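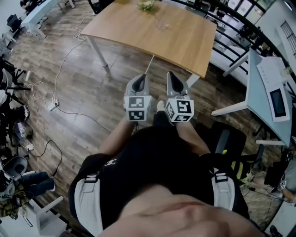 Category: Robotics > Learning from Demonstration > Chapter 4

Chapter 4
Your Hands First: Showing a Robot What You Mean

My first demonstration was terrible. I was a grad student at a little lab called Itetti, I had a gripper in each hand, and the job was to pick a vase up off a table and set it down on the other side of a plant. That's it! I have been moving vases around plants my whole life (well, my mother's vases, mostly with her yelling). It took me 39 tries to get one I'd be willing to show a robot, and my advisor, Fitzgerald Ostrowski, threw that one out too.

"You looked at it, then you fiddled, then you looked again," he told me. "Which part is the task?"

I've been chewing on that question ever since, and it's pretty much what this chapter is about.

In Chapter 3 we wrote down what we wanted the robot to do, as a cost or a reward, and let the math grind away. Here we're going to do it the other way around. Somebody does the task, we record it, and the robot learns to copy. There are two main ways of getting that recording, and you'll meet both over and over.

The first is teleoperation. You sit or stand somewhere, you move a controller, and the actual robot moves. What I like about it is that every motion you record is one the robot can make, for the simple reason that it just made it. What I don't like is everything else. The arm lags, you can't feel what you're touching, and by four in the afternoon your shoulders hate you. At Sumdale we ran a teleoperated towel-folding project through most of one October, and we ended up with 231 usable episodes. I can still fold a towel with my eyes shut and I'd prefer not to.

The second way is to leave the robot out of it and carry the grippers yourself. You hold one in each hand, like the pair in the opening photo, and walk up to the table. Those white cubes with the black square patterns are fiducial markers: a camera that can see one, and knows its size, can work out where the cube is and which way it's turned. Do that for both cubes at every time step and you have a path for each gripper. It's quick, it feels natural after a few minutes, and you can do it in any room with a table and a bit of floor to stand on. With hand-held grippers our Sumdale group got 269 episodes in 2 days (the same towels, too).

So why does anybody still teleoperate? Because a person's arm isn't a robot's arm. I can twist my wrist, lean over, take a small step to the left, and never notice I did any of it. A robot bolted to a bench can't step to the left. Nearly a third of my early hand-held recordings asked for a pose the arm couldn't reach, and I only found out at playback, with Fitzgerald standing behind me. We'll deal with that properly in Section 4.3.

There's also the matter of markers going out of sight. Turn your wrist too far and the camera loses the cube, and now there's a hole in your path. You can fill short holes by interpolating. Long ones, please just record again! The Lins filter in Section 4.4 helps, but students lean on it way too hard.

Before you read on, try this. Put a mug on your kitchen table, pick it up, and set it down a foot away. Now do it again, slowly, and say out loud every time you change your mind about where your hand is going. I lost count the first time. Write down what you notice and hang on to it, as Exercise 4.2 asks for it back.

4.1 What Goes into a Demonstration

Let's start with the dull part, which is time. A demonstration is a list of observations and actions, and each of them needs a time stamp you can trust. My own data folder from those years is named Drollness, after the look on Fitzgerald's face when he discovered my camera clock and my gripper clock disagreed. Before we record anything at all, we're going to line those two clocks up.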